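Jelside completes sale of former Donati office building to Ukance

October 2018 — Jelside, the property company which took over the estate of the bankrupt furniture retailer Donati, has completed the sale of the retailer's former head office. The buyer is Ukance, an owner of small business premises. The price was 7 million euros, and the full amount has been received.

The building has a floor area of 727 square meters, on three levels, with a courtyard at the back. It was offered to the market in June by closed bids. Interested parties could visit by appointment and had 60 days to send a written offer. Jelside received 12 offers, and the one of Ukance was the highest without any condition on financing.

"We wanted a clear process, with the same papers for every bidder," said Maëlle Després, director of sales at Jelside. "The creditors have waited a long time for this building to be sold, and the price is above the valuation we had at the start." 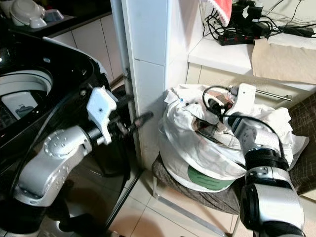
The money from the sale will go first to the bank that held the mortgage. What is left after the costs of the sale will be shared among the other creditors, in the order fixed by the court. Jelside expects to make this payment in about two months — the exact date depends on the approval of the final accounts.

Ukance intends to keep the building as offices and to rent it floor by floor. The two tenants on the ground level will stay under their present leases, and their rent will not change before these leases end. The new owner has also agreed to take over the maintenance contract for the elevator.

The sale does not include the Donati warehouse on Skondus Road. This property will be offered separately, and the conditions for bidders will be published when the survey of the land is finished. Creditors who have changed their bank details should inform Jelside in writing before the payment is made.

Press contact: Maëlle Després, Jelside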